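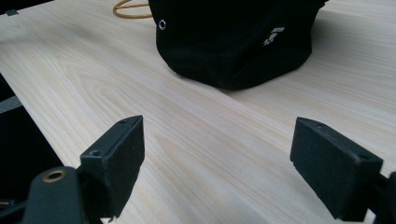
图1 浅色木质桌面,纹理呈波浪状长条;后方为黑色布袋,可见一枚银色金属扣眼和一处白色小标识。

Alorwood 桌面与软质收纳物 图录说明

本页收录 Furkotel 工作间的桌面材料与台面物品资料。画廊目前只发布首张图,其余条目以文字登记,图片编号预留。页面面向负责桌面选材、台面整理和日常维护的读者,不涉及采购价格。

一、图1相关说明

桌面色调以奶油色、米色为主,夹有很淡的桃色条纹。表面平滑,略有光泽,在偏灰的日光下可见柔和反光。这种反光程度对阅读纸质文件影响不大,但台灯直射时应把灯头压低,让光从侧面进入。

布袋为软质,袋身略微塌陷,底部圆钝,直接置于木面,底下有一圈浅灰色阴影。软袋在台面上不保持固定轮廓,登记占位时按自然放置后的最大外廓计算,不按撑开后的尺寸计算。

带金属件的袋子在浅色木面上移动时应提起,不要拖动。金属扣眼本身边缘圆滑,但扣眼与桌面之间夹入砂粒时会留下细划痕,顺纹方向的划痕不易察觉,横纹方向的划痕在侧光下很明显。

二、桌面登记规则

本工作间的台面统一采用 Alorwood 命名,按房间位置编号,共4张。编号写在台面背面,正面不贴标签。每张台面单独建卡,卡上记录表面处理方式、最近一次维护月份和已知损伤位置。

纹理方向须在卡片上注明。图1中的长纹在画面上由左上斜向右下,这是拍摄角度造成的,卡片上的纹理方向一律以台面长边为基准填写。

颜色记录采用日光条件,时间定在上午11点前后,窗帘全开,室内灯关闭。暖色灯下拍摄的图片不作为颜色依据,浅色木材在暖光下会整体偏黄,桃色条纹与米色底难以区分。

三、清洁

日常清洁使用拧干的棉布,顺纹擦拭,再用干布收一遍。水渍停留时间不超过一刻钟。不使用含研磨颗粒的清洁膏,不使用酒精浓度高达95%的擦拭液,后者会使局部光泽下降,形成边界清晰的哑光斑。

台面上的软袋每次清洁前移开,底部同时检查。黑色织物受潮后可能向浅色木面转移染料,初期为灰色晕圈,与正常阴影容易混淆。判断方法是把袋子移走后在侧光下观察:阴影随物体移动,染色停留在原处。

已形成的染色先用温水和中性洗涤剂处理,布面出现颜色即停,换干净的一面继续。不要反复在同一点加压。处理后静置过夜,次日再判断是否需要重新上油。

四、软质收纳物登记

软质收纳物按材质分为织物、网布和涂层布三类。材质无法确认时填“织物”,不猜测具体纤维。图1中的袋子即按织物登记,颜色栏填“黑”,配件栏填“金属扣眼,银色”,标识栏填“白色,小”。标识内容未能辨认的,不补写。

袋口绳、扣具、衬里属于单独栏目,须打开实物核对。只凭图片登记时这几栏留空,由后续核对者补齐。留空与“无”含义不同,不可互换。

袋内物品不列入本图录。需要长期存放在袋内的工具另建清单,清单夹在卡片后面。

五、待补条目

条目2:Ovham 侧柜台面。尺寸与主桌不同,边角为倒圆,图片待补。需要拍摄正面一张,边角近景一张。

条目3:Ó Súilleabháin 托盘,浅底,用于放置零散小件。登记卡已建,材质栏尚未核实,暂不发布文字描述。

条目4:备用台面样板。样板编号为21,用于比较重新上油前后的色差。样板平时避光存放,比对时取出,放在台面旁同一光线下,静置片刻再看。

六、图片要求

新增图片应保留台面的一部分,使物体与木纹之间有对照。物体底部与桌面的接触线须清楚,过曝会使浅色木纹丢失,欠曝则会使黑色织物的褶皱合并成一块。两者无法兼顾时,优先保证木纹,织物细节另拍近景。

图片不做锐化,不调饱和度。裁切时保留原图,裁切版另存。图注写明可见的材质、颜色和配件,长度控制在两行以内。看不清的文字写“标识”,不写品牌。

七、维护周期

主桌每年上油一次,时间安排在一月,其他台面依使用频率决定。上油前两天停止使用水洗,台面清空,软袋移至侧柜。油层薄涂,顺纹推开,多余油分用无绒布收净。表面不粘手之前不放置任何织物,尤其是底部柔软、接触面积较大的袋子,织物纤维会粘在油层中,清除时需要重新打磨。

上油后的首张图片替换旧图,旧图归入卡片附件,不删除。卡片上同时更新维护月份和光泽描述,光泽分为哑光、微光、亮光三级,图1所示台面记为微光。

条目2的边角近景补齐后,侧柜部分与主桌合并为同一页。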